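10月の日記 夜11時すぎ

今日は書くことが多すぎて、どこから書いたらいいのか分からない。とりあえずお茶をいれた。手がまだスペーサーのネジの油くさい。石けんで洗ったのに!

ユヴァに来てからずっと、プロジェクト演習のCuvita班で双腕の受け渡しをやっている。左腕がつかんだものを右腕に渡す、それだけ。それだけなのに、これがもう本当に奥が深い。来る前は、受け渡しなんて両方の手先を同じ点に持っていって、片方を閉じて片方を開けば終わりだと思っていた。先月の自分に教えてあげたい。同じ点、というのがまず存在しないんだよ、と。

左のベース座標で見た「ここ」と右のベース座標で見た「ここ」は、キャリブレーションの残差のぶんだけいつもずれている。ほんの少しのずれでも、両方の指が硬いものを同時につかむと、そのずれは全部どこかの関節の力になる。で、手首のモーターが唸る。あの音、最初は怖かったけれど、最近は聞くだけで「あ、いま左が譲ってないな」と分かるようになってきた。ちょっと自慢。

午前はエンブラとふたりで、昨日とったログの見直し。1618番のエピソードがどうしても変で、右の指が閉じる命令より先に左が開いている。プログラムの順番は合っているし、再生すると合っているように見える。なのにタイムスタンプだけ逆。エンブラは最初から通信の遅れだと言っていて、私は記録側のスレッドだと言い張って、昼までああだこうだ。結局、左右のログで時計の取り方が違っていた。片方は命令を出した時刻で、もう片方は返事が来た時刻。どっちの説もちょっと当たっていて、どっちもちょっと外れ。こういうのが見つかる瞬間、たまらない。ふたりで変な声が出た。

直してから全部のログを読み直すスクリプトを走らせて、その間に食堂へ行った。豆のスープ。パンは固いほう。グンヴォルさんが通りかかって、中間発表の要旨はもう出したかと聞かれた。出してません。来週までに出します、と言ったら、英語でもいいけれど題名だけは短くしてね、と言われた。いまの題名は長い。自分でも息が続かない。「双腕受け渡しにおける把持の重なり時間と…」のあとが長い。「いつ手を離すか」にしたい。あとでエンブラに相談。

午後はセルの時間が取れていたので、白い筒を使った受け渡しの続き。服をかけた木のラックの手前で、左右の手先を寄せて、つかんでいる時間の重なりを変えていく。重なりが短いと渡る前に離してしまいそうだし、長いと押し合いになる。このあいだのちょうどいいところが、姿勢によって動くのが面白い。肘が開いているときと畳んでいるときで、同じ値なのに全然ちがう手ごたえになる(手ごたえといっても、こっちはグラフの山を見ているだけなんだけど)。

今日試したのは、右が触れたと分かった時点で左のゲインを少しずつ落としていくやり方。いきなり開くのをやめて、力を抜きながら待つ。人にものを渡すときの手つきをまねしてみた。昨日の夜、台所でマグカップを自分の左手から右手に渡すのを何度もやって、同居人に心配された。でもあれは役に立った! 左手は、右手がつかんだ瞬間にはもう半分ゆるんでいる。

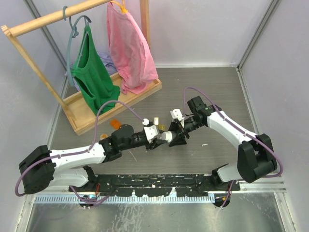
エスキルに言わせると、受け渡しでいちばん難しいのは渡す側で、受け取る側はただ正直に閉じればいい、渡す側だけが相手を信じるタイミングを決めなくちゃいけない、ということらしい。コーヒーを飲みながら、さらっと。それから、しきい値をひとつに決めようとするから苦しくなるんだ、力の大きさだけを見ていないで、向きが変わるところを見てごらん、とも。

これを聞いて、すぐノートを開いた。向き! ずっと大きさばかり見ていた。指にかかる力が、重さを支える向きから、横に引かれる向きに変わるところ。そこを拾えば、ものが軽くても重くても同じ条件で離せるかもしれない。今まで筒の重さを変えるたびに値をいじっていたのがなくなるなら、すごいことだと思う。

さっそく夕方、過去のログで計算だけしてみた。試行97はきれいだった。右が触れたあと、ベクトルがくるっと回って、そこで落ち着く。グラフを見て思わず立ち上がった。試行317はだめ。全然回らない。というか、最初から回りっぱなしで、どこが受け渡しなのか分からない。たぶん手首の重力補償の値が古いままで、その誤差が乗っている。姿勢を変えながら取った日のデータなので、ありそうな話。明日、補償の値を入れ直してもう一度計算する。だめだったらそのときまた考える。

あと、エトルナムがTroruvskaの大会の規則を読んで、まとめを送ってくれた。受け渡しの部門は、途中で置き直してはいけない。一度台に置いて持ち直すのは失格。うちの班はその手を最後の保険に考えていたので、エンブラが机に突っ伏していた。でも私はちょっとうれしい。空中で渡すのがいちばん面白いところだし、逃げ道がないほうが燃える。柔らかいもの、つまり布の受け渡しも加点の対象になるそうで、これは本気でやりたい。布は垂れるし、つかんだところと重さのあるところが違うし、力の向きの話がそのまま通じるかどうか怪しい。怪しいからやりたい。

マイブリット先生には、布に行く前に硬いもので再現性を出しなさいと、前から釘を刺されている。おっしゃるとおり。硬いもので、重さを変えて、肘の姿勢を変えて、それでも同じ条件で離せること。そこまで行ったら布の話をしに行く。もうメールの下書きだけは書いてある(送っていない)。

帰りぎわに、ケーブルの取り回しをもう一度見直したいと班のチャットに書いた。肘を大きく開いた姿勢を試すとき、引っぱられないか気になっている。余らせすぎても今度は手首の動きに遊ばれそうだし、ここは腕を手でゆっくり動かしながら決めたほうがよさそう。エンブラは朝いちばんなら来られるとのこと。早起きかあ。

明日やること
重力補償の値を入れ直す
317の再計算
力の向きの計算を、後処理でなく実時間で回せるか見る。フィルタの遅れに注意
ケーブル(朝)
要旨の題名。「いつ手を離すか」でいけるか聞く
2ミリのレンチを返す。借りっぱなし

自転車で帰る途中もずっと、頭の中で左手がゆるんで右手が閉じていた。信号で止まるたびに、ハンドルの上で手つきを練習していたと思う。手袋をそろそろ出さないと寒い。実家から送ってもらった荷物の、まだ開けていない箱に入っているはず。

もう寝ないと朝のケーブルに間に合わないのに、317のグラフをもう一回だけ見たくて、またパソコンを開いてしまった。横軸を時間から肘の角度に変えてみたら、波の形が少しそろって見える。やっぱり補償の値だと思う。エンブラにスクリーンショットを送ったら、すぐ返事が来た。あっちもまだ起きている。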